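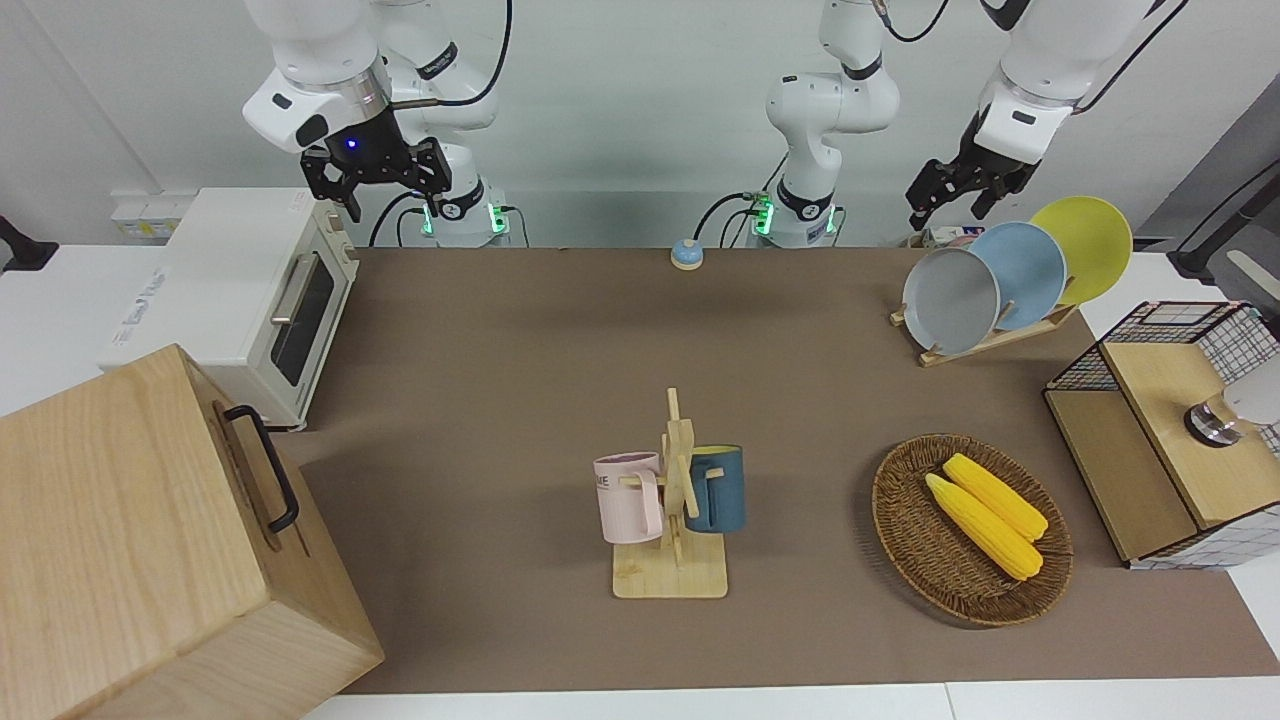 # Fragen zum Rahmen lassen

Stand Oktober. Wird ergänzt, wenn was dazukommt. Wer's eilig hat: Preise stehen ganz unten.

**Was rahmt ihr alles?**

Drucke, Zeichnungen, Aquarelle, Fotos, Leinwand mit oder ohne Keilrahmen. Auch Stickereien, alte Landkarten, Kinderbilder. Keine Spiegel mehr, bitte nicht fragen.

**Brauche ich einen Termin?**

Zum Abholen nicht. Zum Aussuchen schon, sonst steht ihr rum. Halbe Stunde einplanen, bei mehreren Bildern mehr. Letzter Termin 17 Uhr.

**Wie bringe ich das Bild am besten mit?**

Papier flach, zwischen zwei Pappen. Gerollt geht auch, dann muss es aber erst ein paar Tage unter Gewicht liegen und alles dauert entsprechend länger. Nichts mit Tesa fixieren! Auch nicht "nur hinten".

**Passepartout ja oder nein?**

Bei Arbeiten auf Papier fast immer ja. Hält den Abstand zum Glas. Ohne klebt das Blatt irgendwann dran fest, vor allem Fotos. Wer den Rand nicht mag: Abstandsleisten, die sieht man kaum. Leinwand braucht keins.

**Wie breit soll der Rand sein?**

Breiter als ihr denkt. Bei kleinen Blättern gern 5 cm oder mehr, unten einen Tick mehr als oben. Schmale Ränder wirken schnell wie Fertigrahmen. Wir legen Musterwinkel drauf, dann seht ihrs.

**Welches Glas?**

- Normalglas: günstig, spiegelt. Für Flur und Küche ok
- Entspiegelt: lohnt sich gegenüber vom Fenster
- Museumsglas: entspiegelt plus UV-Schutz, teuer, für Originale
- Acryl: leicht, verkratzt. Ab gewisser Größe trotzdem die vernünftigere Wahl

UV-Schutz heißt nicht, dass das Bild in die pralle Sonne darf. Aquarelle bleichen trotzdem aus, nur langsamer.

**Habt ihr Muster da?**

Ja, Leisten von Natness und Plenska liegen komplett aus. Von Osov nur die Eichenleisten, Rest auf Bestellung. Die Serie Lyons (schmal, schwarz, matt) ist gerade nicht lieferbar, neuer Termin unbekannt. Ähnliches Profil gibts bei Plenska, etwas wärmerer Ton.

**Kann ich meinen alten Rahmen behalten?**

Meistens. Wenn er verzogen ist oder der Holzwurm drin sitzt, sagen wir das vorher. Neues Glas und neue Rückwand kommen fast immer rein, die alten Pappen sind sauer und machen braune Ränder. Vergoldete Rahmen bitte nicht selber putzen, schon gar nicht feucht.

**Wie lange dauert es?**

Drei Wochen ab Auftrag, wenn die Leiste da ist. Bestellware länger. Vor Weihnachten auch länger, wer im Dezember kommt kriegt es im Januar. Eilaufträge nur nach Absprache und mit Aufschlag.

**Klebt ihr das Bild auf?**

Originale nie. Montage mit Japanpapier und Kleister, geht später wieder ab. Poster ziehen wir auf Wunsch auf, das ist dann aber entgültig.

**Wie hoch hänge ich das Bild?**

Bildmitte auf Augenhöhe, im Esszimmer tiefer, da sitzt man ja. Über dem Sofa nicht zu viel Luft lassen. Mehrere Bilder erst auf dem Boden auslegen, dann bohren.

**Hängt ihr auch auf?**

Nur im Stadtgebiet. Bei normalen Wänden mit Haken und Schraube, Altbau mit Bilderschiene wär uns am liebsten. Schwere Sachen immer an zwei Punkten.

**Was kostet das?**

Kommt auf Maß, Leiste und Glas an, deswegen nennen wir am Telefon keine Preise. Mit Maßen per Mail geht ein grober Rahmen (haha). Anzahlung 30 % bei Auftrag, Rest bei Abholung, bar oder Karte.

**Was, wenn mir der Rahmen zuhause nicht gefällt?**

Zugeschnittene Leisten können wir leider nicht zurüknehmen. Passepartout in anderer Farbe tauschen geht gegen Materialpreis. Foto von der Wand zum Termin mitbringen, hilft sehr.

Andere Fragen per Mail, Telefon nur vormittags.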